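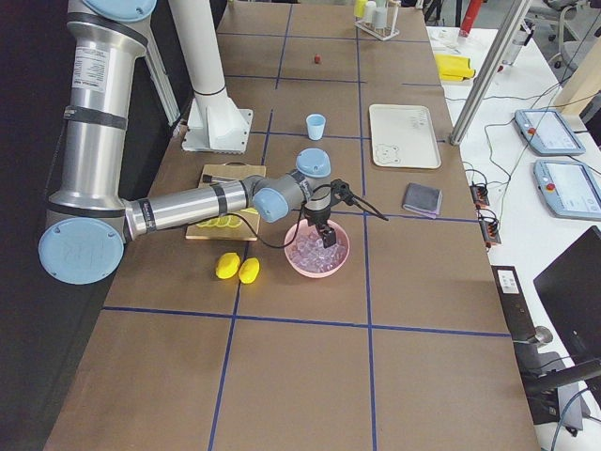
What should a small shop budget for beyond the arm itself?

Set aside money for a gripper, a second teach pendant if two people will be programming, a stand, a table that doesn't move, and a box of cheap things to pick up. In our case the extras decided whether the arm got used in the first month.

Review: Parnis two-finger gripper, bought through Dallimier
Posted Saturday, July 26, 2025

We do prep and drinks work for caterers, and we had an arm before we had a decent gripper. The one that came in the package was a suction cup, fine for boxes and useless for produce. I asked Dallimier for quotes on three grippers and ended up with the Parnis. It has been on the arm for 12 weeks.

Mounting took an afternoon. The bolt pattern matched, but the cable needed more slack than the drawing shows. Leave a loop back toward the forearm and check it with the wrist turned all the way in both directions before you tie anything down. Ketsara Chantharasri did our install and she redid the cable twice.

For produce it does well. Whole lemons are easy. Slices are harder, and we still lose a few when they stick to the cutting board. Ice is the worst of what we tried. A full bowl is all right because the fingers can go straight down into it, but once the level drops the cubes slide around and the grip misses. I would not buy this gripper for ice alone.

Force control is set from the pendant and the menu is plain enough. The lowest setting is still a little strong for thin plastic cups. Joaquim Figueiredo at Dallimier told me a softer fingertip set is due in August, at extra cost. I'll order one and update this.

The fingertip pads are the running expense. We paid 380 dollars for a box of spares, and I had not put that in the budget. Put it in yours. The Nogueira gripper we looked at had cheaper pads but a longer wait for delivery, and the Witon needed its own controller, which would have meant another box on a bench that's already full.

A few notes on the table, as people ask. We cover ours with brown paper and mark it off in rectangles with dark blue tape. It costs almost nothing and makes it much faster to put items back in the same place between runs. Buy more tape than you think you need — we go through it quickly. Plan on a separate table for the pendants and the monitor too. I tried to save money by keeping everything on one surface and gave up after two days.

What I liked: solid build, simple menu, quick answers from the seller.

What I didn't: price of pads, short cable allowance in the drawing, minimum force too high for thin cups.

I would buy it again for fruit and general prep. If most of your work is ice or anything else that shifts when touched, ask for a loaner first. Dallimier will send one for two weeks if you pay the shipping.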